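FOR IMMEDIATE RELEASE

Villaseñor Boxing moves its spring amateur card to Grukdale and adds two women's bouts

GRUKDALE, April — Hi everybody, it's me again, writing from the little office over the gym with the window that won't close. I promised I'd get this out as soon as the ink was dry, and it's dry, so let's go!

Our spring amateur card has a new home. We're leaving the Broltotik ballroom, where we've had so many good nights (and so many arguments over the parking), and setting up the ring at the Mirus Hall in Grukdale. Same promoter, same matchmaker, same bell that sounds like somebody dropped a skillet. The bill has 16 bouts on it, which is the longest night we've ever put together, and I've been on the phone so much lately that my ear hurts.

Let me tell you why I'm so happy with the hall. It seats 452 people with the ring in place, and there isn't a bad chair in it. At Broltotik, if you ended up behind a pillar, you basically listened to the fights. At Mirus the floor slopes down toward the ring, so even folks in the last row can see the footwork, and if you know me at all you know I can talk about footwork until you start looking for your coat.

Now, the bouts. We had two openings on the bill after a pair of heavyweights dropped out in the same week (one bad shoulder, one new baby, congratulations!), and we've filled both of them with women's matches. I've wanted to do this for a long time. The women training in our part of the state have been driving hours to get a fight, sometimes sitting in a locker room all day and going home without one when the other corner didn't show. So we called around, matched weights and experience as fairly as we could, and got signatures from both corners on each bout. One is at lightweight and one is at welterweight. The welterweights have met before, in a close one that people at our gym still argue over, and I'm not going to tell you which way I scored it — I'd like to keep my friends.

The main event hasn't changed. It's still the middleweight final we announced over the winter, three rounds, and both boxers are healthy and making weight without any drama. We'll have novice bouts first, then the women's matches on either side of the intermission, then the open class. I put the women's bouts there on purpose. That's when the hall is fullest and nobody has gone out for food yet, and I want those four boxers to walk out to some noise.

Weigh-ins are in the side room at Mirus on the morning of the show. Coaches, please bring your passbooks. I say this every time and every time somebody is calling home at 8 a.m. asking a cousin to look in the glove compartment. Physicals come right after the weigh-in, and the bout order gets posted on the door once the officials have signed off on it. If your boxer isn't on the sheet, come find me before you go find the referee.
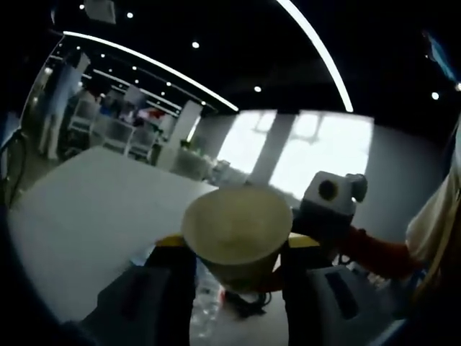
Doors open at 5 p.m. and the first bell is at 6. Everybody who bought a ticket for Broltotik can use it at Mirus, no exchange needed. Ringside tables stay ringside tables, though the numbers have shifted a little, so check the chart in the lobby when you come in. If you can't make it out to Grukdale, we'll refund you through the gym desk up until the week of the show. Kids get in free with a grown-up, same as always.

A quick word to the gyms: we're still looking for a novice flyweight, and if you have one who's ready, call me. Ready means ready, please. I'd sooner run a shorter card than put a kid in there too early, and I've told that to coaches I've known my whole life.

Reporters who want to sit ringside should get in touch with the gym desk for a pass. We'll have a table for you on the blue corner side with power outlets that work (I tested them myself with a phone charger). You can talk to the boxers after the last bout, once the doctor has seen them.

Tickets are on sale now at the Villaseñor Boxing gym desk and at the Mirus Hall box office.

Media contact: Villaseñor Boxing, gym desk, Grukdale

###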